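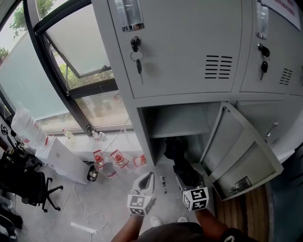 인구조사에서 민족을 묻는 문항은 이미 있는 집단을 세기만 하는 걸까요?

세는 일과 만드는 일이 한꺼번에 일어난다고 보는 편이 맞습니다. 조사표에 칸이 생기면 사람들은 그 칸 안에서 자기를 설명하게 되고, 십 년쯤 지나면 그 칸의 이름으로 예산이 나오고 학교가 서고 정당이 생깁니다. 물론 칸을 만든다고 없던 사람들이 갑자기 나타나는 것은 아니어서, 어디까지가 원래 있던 것이고 어디부터가 제도가 보탠 것인지를 가르는 일이 이번 주의 숙제가 되겠습니다.

비교정치 입문 강의 노트: 민족 범주와 국가의 분류

지난 시간에 국가와 민족이라는 말을 너무 편하게 섞어 썼다는 지적을 쪽지로 주신 분들이 계셨어요. 고맙습니다. 저도 강의를 마치고 돌아가는 길에 내내 마음에 걸렸던 부분이라 오늘은 거기서부터 다시 시작하려고 합니다. 조금 돌아가더라도 용어를 한번 붙들고 앉아 있는 시간이 필요할 것 같아서요.

1. 용어 정리

국가는 일정한 영토 안에서 법을 만들고 세금을 걷고 강제력을 행사하는 조직입니다. 여기까지는 대체로 다툼이 적지요. 국민은 그 국가에 법적으로 속한 사람들이고, 여권이나 주민등록 같은 서류로 확인이 됩니다. 문제는 민족이에요. 언어를 기준으로 삼으면 같은 말을 쓰면서도 서로 남이라고 여기는 사람들이 설명되지 않고, 종교를 기준으로 삼으면 한집안에서 다른 예배당에 다니는 사람들이 걸립니다. 혈통은 더 곤란해서, 몇 대를 거슬러 올라갈 것인지를 누군가 정해 주어야만 답이 나옵니다.

학자들은 이 문제를 두고 크게 두 갈래로 나뉘어 왔습니다. 한쪽은 민족이 오래된 언어와 기억과 친족 관계에 뿌리를 둔다고 보고, 다른 쪽은 근대 국가와 학교와 인쇄물과 군대가 민족을 빚어냈다고 봅니다. 시험 답안에는 이 둘을 마치 축구 경기처럼 맞붙여 놓는 분들이 많은데, 실제로 글을 읽어 보면 양쪽 모두 상대의 말을 꽤 많이 받아들이고 있어요. 그러니 어느 편이냐를 따지기 전에, 지금 읽는 글쓴이가 구체적으로 어떤 시기의 어떤 제도를 보고 있는지를 먼저 적어 두시면 좋겠습니다. 저는 대학원 때 이걸 안 해서 고생을 꽤 했답니다.

2. 사례: 일포트와 스토른덴

사례로는 항구 도시 일포트(Ilport)와 그 북쪽 산간의 스토른덴(Stornden)을 보겠습니다. 두 곳은 같은 주에 속해 있고, 장이 서는 날이면 사람들이 오르내리며 물건을 바꾸던 사이예요. 산간 사람들의 말을 일포트에서는 오랫동안 그냥 '윗말'이라고 불렀습니다. 윗말을 쓰는 사람이 따로 무슨 민족이라는 생각은, 적어도 남아 있는 시장 기록이나 혼인 기록에서는 잘 보이지 않습니다.

그러다가 주 정부가 인구조사표를 고치면서 '주로 쓰는 말' 문항 옆에 '소속 민족' 문항을 새로 넣었습니다. 첫 조사에서 스토른덴 북쪽 골짜기 마을의 응답자 700명 가운데 485명이 스토른덴인이라고 적었어요. 나머지는 일포트인이라고 적거나, 마을 이름을 적거나, 비워 두었습니다. 저는 이 나머지 사람들이 늘 궁금합니다. 마을 이름을 적은 사람은 문항을 잘못 이해한 것일까요, 아니면 문항이 그 사람을 잘못 이해한 것일까요? 조사원 지침에는 마을 이름을 적은 응답을 '기타'로 처리하라고 되어 있었고, 다음 조사부터는 아예 직접 쓰는 칸이 사라지고 고르는 방식으로 바뀌었습니다.

닐람 산두(Neelam Sandhu) 선생의 논문이 바로 이 대목을 다룹니다. 산두 선생은 조사원들이 남긴 수첩을 읽으면서, 응답자와 조사원이 문 앞에서 나눈 짧은 대화에 주목해요. 어떤 할머니는 자기가 무슨 민족이냐는 물음에 남편이 어디 사람인지를 말했고, 조사원은 그걸 그대로 칸에 옮겼습니다. 표로 묶여 나온 뒤에는 이런 머뭇거림이 하나도 보이지 않지요. 논문의 앞부분은 이론 이야기라 조금 빽빽합니다. 바쁘신 분은 수첩이 나오는 절부터 읽고 앞으로 돌아가셔도 괜찮아요.

3. 수치가 정치로 들어오는 길

조사 결과가 나오자 주 의회에서는 언어 비율이 60퍼센트를 넘는 구역에 윗말 학교를 둘 수 있다는 조례가 통과되었습니다. 이때부터 구역의 경계선이 갑자기 중요해집니다. 골짜기 하나를 어느 구역에 붙이느냐에 따라 학교가 생기기도 하고 안 생기기도 하니까요. 그레왈(Grewal) 보고서로 불리는 구역 조정안은 열두 개, 그러니까 12개 구역의 선을 다시 그었는데, 양쪽 모두에게 욕을 먹었습니다. 일포트 쪽 신문은 나라를 쪼갠다고 했고, 스토른덴 쪽에서는 마을을 일부러 갈라 놓았다고 했어요.

이 논쟁에서 눈여겨볼 것은 주장의 모양입니다. 일포트의 한 논객은 이렇게 말합니다. 스토른덴인이라는 민족은 조사표가 생기기 전에는 없었다, 그러므로 그들의 요구도 근거가 없다. 앞 문장에는 따져 볼 만한 내용이 있지요. 그런데 뒤 문장은 앞 문장에서 따라 나오지 않습니다. 어떤 정체성이 최근에 생겼다고 해서 그것을 가진 사람들의 권리가 가벼워지지는 않거든요. 게다가 같은 잣대를 대면 '일포트인'도 그 조사표에서 처음으로 민족 이름이 되었습니다.

반대쪽에도 비슷한 건너뜀이 있습니다. 우리는 까마득한 옛날부터 하나였으니 이 땅은 전부 우리 것이라는 주장 말이에요. 오래되었다는 사실을 설령 인정하더라도, 거기서 영토에 대한 배타적 권리가 곧장 나오지는 않습니다. 오래됨과 정당함 사이에는 설명이 더 필요한데, 연설문은 대개 그 자리를 노래나 조상의 무덤 이야기로 채웁니다. (노래가 나쁘다는 뜻은 아닙니다! 저도 좋아해요.)

4. 읽을 때 붙잡고 있을 물음

분류를 누가 제안했는지, 그리고 그때 그 사람이 어떤 자리에 있었는지를 찾아보세요. 자료에 잘 안 나오면 안 나온다고 쓰시면 됩니다.

응답자가 답을 고를 때 무엇이 걸려 있었을까요? 세금인지, 학교인지, 징집인지에 따라 같은 대답도 뜻이 많이 달라집니다.

외부에서 부르는 이름과 스스로 부르는 이름이 같은지도 봐 주세요. '윗말'은 산 아래에서 붙인 이름이고, 정작 쓰는 사람들은 한동안 그냥 '말'이라고만 했습니다.

마지막으로 이름이 나중에 뒤집히는 경우가 있습니다. 딕식스(Dikix)는 원래 산간 사람을 놀리던 별명인데, 지금은 스토른덴 청년들이 내는 잡지 제목이에요. 창간호 서문을 복사해서 자료집 뒤에 붙여 두었습니다. 글이 거칠지만 재미있습니다.

5. 과제와 안내

산두 논문의 수첩 절과 그레왈 보고서 머리말을 읽고, 두 글이 '민족'이라는 낱말을 각각 어떤 뜻으로 쓰는지 한 쪽 안팎으로 비교해 주세요. 어느 쪽이 옳은지 판정하지 않으셔도 됩니다. 인용할 때는 쪽수를 꼭 달아 주시고, 번역이 어색하다고 느낀 곳이 있으면 여백에 적어 두셨다가 토론 때 꺼내 주시면 제가 아주 반갑겠어요.

제출은 목요일 수업 시작 전까지입니다. 늦어질 것 같으면 미리 메일 한 줄만 보내 주세요. 6월에 있을 기말 발표에서 인구조사 대신 국적법이나 지명 변경을 다루고 싶은 분은 면담 시간에 들러 주시면 자료를 같이 찾아보겠습니다.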